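Releck breakfast table set, faulted subset
README / data card, last edited 27 September 2026

READ FIRST
This is NOT the main training set. It's the episodes we pulled out after the left arm fault, plus the clean ones from the same sessions so you have something to compare with. If you just want table setting demos, get the Flornel release and skip this one.

Short version of what went wrong: the cable on the left arm snagged during long reaches across the body, pulled on the connector, and the gripper lost its position reading for a moment. Controller filled the gap with the last good value. So the log says gripper holding still, gripper was moving. Took us way too long to spot because nothing crashed and no error was raised.

What's in it
420 episodes total
205 marked faulted
the rest marked clean, by the check below, not by eye
4 tasks: bread to plate, bagel to plate, croissant to plate, cup move
Teleoperated, both arms, one fixed camera beside or above the workspace. Wrist camera stream is NOT included, the timestamps drifted and we haven't fixed it.

Setup
Two arms, one each side of a white tabletop, walls on three sides. Tray of bread items at the back, blue cloth in the middle with plate, cup and cutlery. Same layout for every task, we only move things a little between episodes. Reset is by hand. 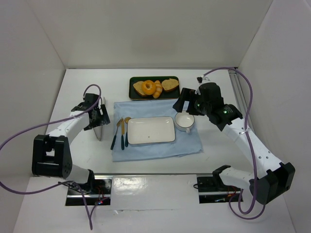 Fig. 1. Bread table layout, both arms over the table. Purple cables run outside the arms; left one loops over the gripper and hangs down below the elbow.

The fault
Cable on each arm is external. On the right it's tied near the upper forearm, and that side never gave us trouble. On the left there was too much slack low down. When the left arm reaches toward the right side of the table the slack gets dragged up past the elbow bracket and sometimes catches on the edge of the opening. Next move pulls it tight.

Sequence in a typical bad episode:
- left arm reaches across, cable catches
- operator starts the return
- gripper position freezes in the log
- joint positions carry on fine (seperate wiring)
- freeze ends by itself, value jumps to where the gripper really is

Longest freeze we found was 90 frames. Most are a lot shorter. A few are so short they look like ordinary noise, and we probaly missed some of those.

Safety bit
One episode ended badly. Gripper was closed on the cup, log thought it was open, operator's open command was dropped as already done. Arm went back with the cup still in it and hit the tray. Operator pressed the stop. No injuries, hands were outside the enclosure, but the reset step right after is a person reaching in. If the position had jumped then, fingers could have been in there.

Rules since then, please keep them if you rebuild this rig:
- motor power off before any hand goes in, not just paused
- stale gripper reading = stop. Do not fill with last value
- look over both cables before each session
- no cross-body reaches on the left arm until the cable is rerouted

How episodes got marked
Script compares gripper position with gripper motor current. If current changes and position stays exactly the same, flag it. Exactly the same matters, a real encoder always wobbles in the last digit even at rest. Then the flagged ones were watched on video. Script is tools/check_freeze.py, threshold is at the top of the file, set it lower if you want more hits and don't mind false ones.

Fields
episode_id
task
joint_pos_left, joint_pos_right
gripper_pos_left (the bad one), gripper_pos_right
gripper_current_left, gripper_current_right
stale_flag, per frame, added afterwards by the script
faulted, per episode, yes/no
note, free text, mostly blank, spelling varies

gripper_pos_left has not been repaired. We tried interpolating and took it out again, made the jumps look like real motion.

Known problems
- Faults are not spread evenly over tasks. Cup move has the most by far, it has the longest reach. Don't train a fault detector and then brag about it before checking it hasn't just learned the task.
- Room lights changed partway through February sessions. Reflections on the white parts differ.
- Cutlery never gets moved in any task. It's there as clutter.
- Clean doesn't mean successful. Some clean episodes are dropped bread.
- Pirihi loader reads stale_flag as a float. Cast it.

OK to use for
Fault detection, testing your own stale data checks, seeing how a policy copes with bad gripper state.

Not OK for
Training anything that will run on a real arm near people. Please really don't, the bad episodes teach open/close at the wrong moment. We ran one policy on the unfiltered data before we knew and it let go early over and over.

Status of the fix
Left cable: shorter run and a second tie are on order with Brunside. Controller: stale check is in, raises a stop. Connector: swapped, old one kept in a bag with a label in case anyone wants to section it.

To do
- upload the reroute drawings
- second pass on the very short freezes
- wrist camera timestamps (maybe)
- same check on the Flornel release. It was recorded before the cable was changed to this length so should be fine, but it has not been run yet

Found a bad episode marked clean? Open an issue with the episode_id and the frame range. No need for a plot.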